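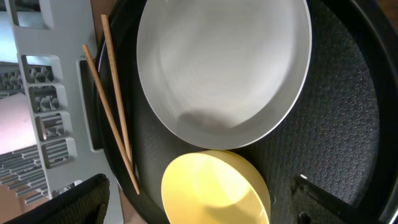

# Trillarach Tray-to-Rack Set: Data Card and Fault Notice

11th October
Trillarach Data Office
4 min read

## Summary

The Trillarach set holds 1000 recorded episodes of a two-finger gripper moving tableware between a round tray and a dish rack. The objects are bowls and chopsticks. Each episode contains wrist camera video, joint positions, finger opening and motor current.

This revision gives notice of a fault affecting 107 episodes. Users who downloaded the set before this revision should read the next section before any further training.

## Fault notice

In March the finger opening sensor began to report a closed grip while the fingers were still apart. The controller, supplied by Brabec, accepted the reading and started the lift. In most affected episodes the object stayed where it was and the arm rose without it. In the remainder the object was caught by one finger only and was dropped or dragged against the rim of the tray.

The fault was traced to a worn cable at the wrist joint. It appeared only when the wrist was turned towards the rack, and for that reason it passed the daily check, which was carried out with the wrist straight.

The automatic labeller relied on the same sensor. All 107 episodes were therefore marked as successful in the first release. These labels were wrong and have been withdrawn.

## Safety

One chipped bowl was recorded. No person was hurt. The guard was in place throughout and the stop button worked when pressed.

Work on the cell was halted until the cable had been replaced. The lift command now requires agreement between the finger sensor and the motor current - a closed reading from one source alone stops the arm.

## Contents

- 704 episodes for training
- 200 episodes for testing, none of them affected
- the remaining episodes, held back for validation

The affected episodes are spread across the training and validation parts. They have been kept, with the field `grip_fault` set to true and the success label left blank.

## Known limits

- Chopsticks lie close together in many episodes, and the label does not say which one was the target.
- Finger opening values in affected episodes must not be used. Joint positions and video are sound.
- Light varies across the tray, and the dark mat gives little contrast with the fingers.

## Related sets

Fistix and Clastavetti were recorded on separate cells with a different cable type. Both were inspected and no fault was found.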